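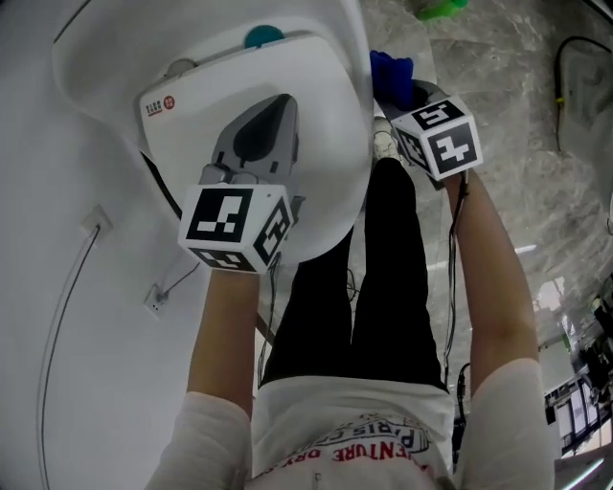 Com que frequência se deve esvaziar a fossa da casa do Lui? De 3 em 3 anos, se a casa estiver ocupada só no verão e nas férias de dezembro.

Respondo abaixo ao resto, para ficar tudo na mesma mensagem.

> Comprámos a casa ao fundo do caminho do Lui e ainda não percebemos bem como funcionam os esgotos. O antigo dono falou numa fossa de 2 câmaras, mas não deixou planta. Também queria saber se o camião da Soriteo passa no portão de baixo e se posso usar o activador que vendem na Goreck.

A planta deve existir no arquivo da urbanização. Peçam a folha do lote 16, que mostra também a ligação do vosso. As tampas costumam ficar do lado da figueira, a dois palmos de terra. Convém destapar as duas antes de marcar o serviço – a Soriteo cobra à parte se tiver de cavar.

O camião não passa no portão de baixo. Tem de parar no largo e estender mangueira, e são quase 200 metros até às casas do fundo. Avisem quando telefonarem, porque nem todos os camiões trazem essa mangueira. O da Undard também faz o serviço, mas só de manhã.

Quanto ao activador, usei-o duas temporadas e não notei diferença. Deixei de comprar. O que fez diferença foi não deitar toalhitas nem gordura e reparar um autoclismo que perdia água dia e noite.

Se alguém souber o preço actual da Undard, agradeço que ponha aqui. O que tenho é do ano passado.

> Outra coisa: o cheiro no pátio com vento sul é normal?

Normal não é, mas é comum. Vejam primeiro se o tubo de ventilação ainda tem a rede e se não está entupido com folhas. O meu estava.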